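Home Getting Started Daily Use Care Spare Parts Help

Kalten Countertop Water Filter: Owner's Guide

Section 5. Changing the Cartridge and Getting Going Again

5 min read

By now you and your Kalten have probably settled into a routine, and the first cartridge is ready to come out. Please don't worry if you've never changed one before. It is a gentle job that wants a towel, a bowl and a little patience, and most people have the kettle on again before they expected to. Orathai Thammasiri, who wrote the first edition of this guide, liked to do hers in the morning before breakfast, and we still think that's a lovely time for it, when the kitchen is quiet and no one is waiting for a glass of water.

Each cartridge is good for 345 gallons. If your household drinks a great deal of tea, or you fill pots for pasta most evenings, you'll get there sooner than your neighbors will. The small window on the lid turns from green to amber when a change is coming up, and to red when it's due.

What you'll need

A new Ukar cartridge (the short one; the tall one is for the under-sink model and won't seat)
A clean towel
A bowl or small bucket
Mild dish soap

Taking out the old cartridge

1. Close the valve on the supply hose by turning it clockwise until it stops. Finger tight is plenty.

2. Open the filter tap and let the water run until it slows to a drip. This lets the pressure out of the housing, so please don't skip it, even if you're in a hurry.

3. Set the housing in the bowl and unscrew the lid counterclockwise. If it's stubborn, wrap the towel around it for a better grip. A rubber jar opener works nicely too.

CAUTION: Don't use a pipe wrench or pliers on the lid. The threads are plastic and will crack, and a cracked lid can't be repaired.

4. Lift the old cartridge straight up and put it in the bowl. It will be heavier than you remember.

5. Wash the inside of the housing with warm water and a drop of dish soap, then rinse it well. Skip bleach, scouring powder and the dishwasher.

Putting in the new one

6. Take off the shipping caps, one at each end. The clear one is easy to miss, and a forgotten cap is the most common cause of the calls we get about no water coming through.

7. Check the O-ring in the lid. It should sit flat in its groove with no twists. If it looks dry, rub on a very thin film of the silicone grease that came in the box.

8. Lower the cartridge in with the arrow pointing up, and press until you feel it settle.

9. Screw the lid on by hand until it meets the shoulder, then give it one more quarter turn.

10. Open the supply valve slowly and watch the seam for a minute or two.

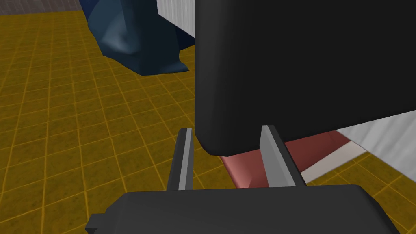
Two gripper fingers held apart, tips toward the underside of a large black object.

Flushing

11. Run cold water through the filter for 6 minutes. The first of it may look gray or cloudy. That's fine carbon dust, and it's harmless, though it's better on the houseplants than in your coffee.

12. Press and hold the reset button until the window turns green.

NOTE: Never run hot water through the filter. If you see a bead of water at the seam, close the valve, let the pressure out as in step 2, and reseat the O-ring before tightening again.

If you get stuck anywhere along the way, write to Yaowalak Mahawong at our help desk and tell her which step you've reached. Please have the model number from the base of the unit handy when you do.

Contact the help desk | © Kalten Home Water | Back to top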